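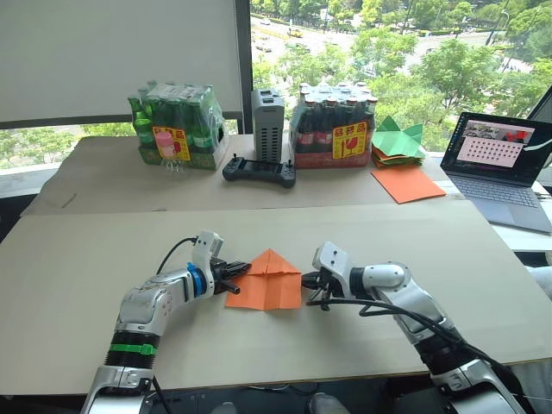
Start With the House
The best thing you can do with one sheet of orange paper

November 24, 2025

Take a sheet of paper, fold it in half the long way, open it up again, and bring the two top corners down to meet at the middle crease. You now have a pointed roof on top of a plain rectangle. Every kid who has made a paper plane knows this shape, and most of them rush right past it on the way to the wings.

I used to rush past it too. Then I spent a winter folding almost every evening, and the house (that's what I call it, and I'm sticking with it) became my favorite part of the whole business. Everything good or bad about the finished plane is already in there. If the point is sharp and the two sides of the roof match, you're going to have a nice time. If one corner landed a hair over the line, you will be chasing that hair through every fold that follows.

The winter in question began with a shop clearing its shelves. Zedunix, the stationery store on the hill in Kostlow, was closing its back room, and I came home with a box of 704 sheets in one color. Orange! Not a tasteful rust, either, but the full traffic-cone thing. I'd gone in for envelopes. By the end of February I had folded my way through most of the box, and I still reach for orange first. It shows up against anything. Creases catch the light on it, and a plane that ends up under the hedge is easy to find again.

A table worth folding on

People fuss over paper and forget what's under it. For years I folded on a glass-topped desk, where the sheet slid away just as I was lining up a corner. Now I lay down plain beige cardboard, the flattened side of a big shipping box, and I can't recommend it enough. It has a little grip. It has a little give as well, so a fingernail run along a crease sinks in slightly and the fold comes out crisp. When it gets scored and tired, turn it over.

Use a big piece if you can get one. I like cardboard that covers the whole table, right out to the edges, so there's no ridge for the paper to ride up on. Tape it at the corners if your table is slick. And put the good side up — a printed logo or a strip of old packing tape will tug at a sheet when you turn it.

Everything else goes to the back. I've never met a folding table that held only paper, and I wouldn't trust one. There will be drinks. There will be a game controller that wandered in from the other room. Shrink-wrapped bottles are welcome company back there, heavy enough to stay put if somebody bumps the table, and brown and green glass look terrific next to orange. What matters is a clear stretch of cardboard in front, wide enough to spin a sheet all the way around without hitting anything.

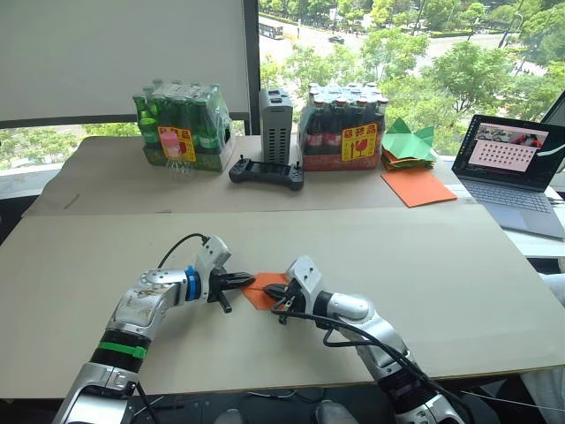 Orange paper up front, bottles at the back.

Hold both sides

A sheet of paper has two edges to look after, and the most common trouble I see at the monthly folding nights in Farkalside is a folder who only looks after one. The right hand does all the work, the left hand rests somewhere near the table, and the paper swings around like a gate. Hold both sides. Lightly! You want enough contact that the sheet can't turn and not so much that it buckles.

It's fine to tip the paper up off the table while you find your line, with one side still resting on the cardboard. I do it constantly. Looking along a tilted sheet, you can see whether an edge is running true in a way you can't from straight above. Then lay it flat before you press. Creases made in midair wander, and I have a shoebox of wandering planes to prove it.

Pressing is its own small pleasure. Start at the end of the fold that matters most, usually the point, and work outward with the side of a thumb. Go over it a second time with a nail or a bone folder. The back of a spoon does a lovely job, too, and it's already in the kitchen.

From house to plane

So you have your house. Where to next? For the plain dart, fold the slanted roof edges in to the center line, so the point gets long and narrow. Fold the whole thing in half along that first crease, then bring each side down for a wing. The wings should stand out at 90 degrees from the body, or a touch higher if you want it to float.

For a glider, fold the roof down over the rectangle first, like closing an envelope, and bring the new top corners in to the middle, stopping just short of the tip. The tip folds up over them as a little lock. It's a heavier nose and a much calmer flight. My longest throw with one, down the hallway of our building, went 26 feet, and I was insufferable for a week.

Or stop at the house. I mean it! On a trip to Bragança I stayed in a guesthouse where a string of folded paper houses ran along the breakfast-room window, each one just this shape, a roof and a wall, with the doors drawn on in pencil. I had been making that exact fold for months and throwing it across rooms. I came home and made a street of them for the bookshelf.

When it goes wrong

Unfold it. Paper remembers, so the old crease will always be there, but an old crease beside a good one does less harm than you'd think. Flatten the sheet with your palm, turn it over so the stubborn line bends the other way, and refold from the center out. If the point has gone soft and furry, keep that sheet for practice and take a fresh one.

Crease lines crossing a finished piece don't bother me anymore. I like seeing where a sheet has been. A plane with a few extra lines across its body flies about as well as a clean one, and the lines make it easier to tell yours apart from everyone else's when a dozen orange ones are lying at the far end of the hall.

My box is down to its last thin layer now. I've started eyeing yellow.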